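Home News Local Makers Events Contact

Two Neighbors Build a Robot Arm at the Kitchen Table

2026-09-02
By Dimas Gunawan

PLANDBERG - A small robot arm made of purple printed parts has been the main evening occupation of Shahab Vahidi since spring. He built it at home, with parts from the printer of the Smadi workshop, and he now works on the part that he finds the most difficult: to make the arm pick up a thing and put it into another thing.

Vahidi repairs office equipment during the day. He had never built a robot before, and he says he chose an arm for the reason that it can stay in one place. "With a robot on wheels you need a floor that is free," he said. "I have a table."

The Smadi workshop is a shared room in Plandberg where members pay by the month and can use the printer, the drill press and the soldering places. Vahidi printed most of the arm there in the evenings. The printing needed 82 hours in total, and two of the bigger parts had to be made again after they came off the plate with a bend. The purple filament was left over from another member's lamp project and was given to him for free. The orange he bought himself.

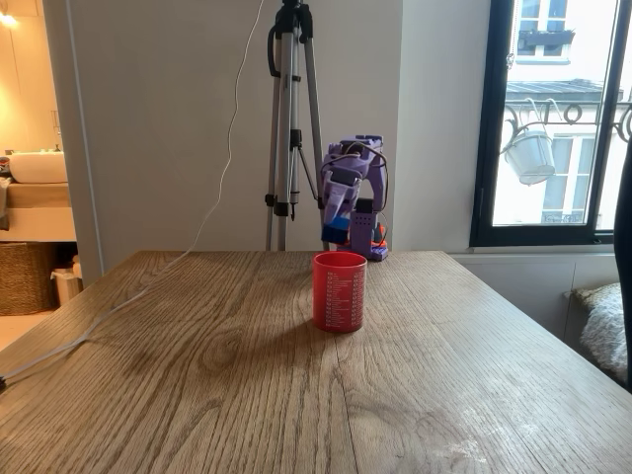
The arm at its place on Vahidi's table, with the red cup used in the tests.

The plans come from Fludo, an open design which is shared between several workshops in the region. Vahidi has followed them closely but not in everything. He changed the way the wires go at the upper joints, because in his first version they became tight when the arm was lowered. Now there is more wire than before and it makes loops. He admits that it does not look so tidy, but a pulled connector had already cost him one weekend.

The assembly itself went quicker than the printing. Each servo must be set to its middle position before the screws go in, and the instructions say this only on a late page. Vahidi read that page after the shoulder was already closed, so he opened it again. A neighbor from the same building, who writes software for a shipping office, helped him with the first program and still comes by when something new is to be tried.

The present task is simple to explain. A toy brick lies on the table, the arm should take it, lift it over the rim of a cup and let it go. Vahidi first guides the arm through the movement and records the positions, and after this the arm should do it without him. A person learns this at the age of one or two, he said, and for the arm it is a long list of small problems - the height, the angle of the wrist, how far the jaws must be open, and at which moment they should close. 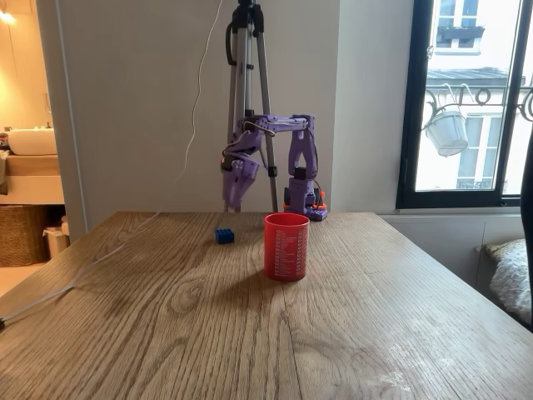 The distance between the brick and the cup is also important. When they are too near to each other, the elbow has little room and the gripper can touch the cup on its way. Vahidi began with a fixed starting place for the brick and wants to move it a little more each week. He keeps a notebook with every try in it. His goal for September is to have 30 good tries one after the other, and so far the best row was shorter than he would like to tell the newspaper.

Light is another question. In the morning the daylight from the window reaches the table strongly, and in the evening he depends on lamps. He prefers to do the recordings at the same hour, but his work does not always allow it.

Smadi would like to have the arm as a guest on its open evening later this month. The workshop is also considering to build a second one together with its members, so that beginners can learn from it without each person having to buy the full set of motors. For this it has asked for support from the Soltivley fund, which gives up to 3000 per project to shared workshops. An answer is not expected before the open evening.

Vahidi has promised to bring his notebook and the changed drawings for the wire path. Whether the arm itself will travel, he has not decided. It has to be taken from the table and adjusted again in the new place, and he would prefer to finish his September tries first.

Visitors to the open evening do not need to register. Members who want to take part in the second build can put their name on the sheet next to the printer.

Last updated: the day of publication, with a correction to the number of printing hours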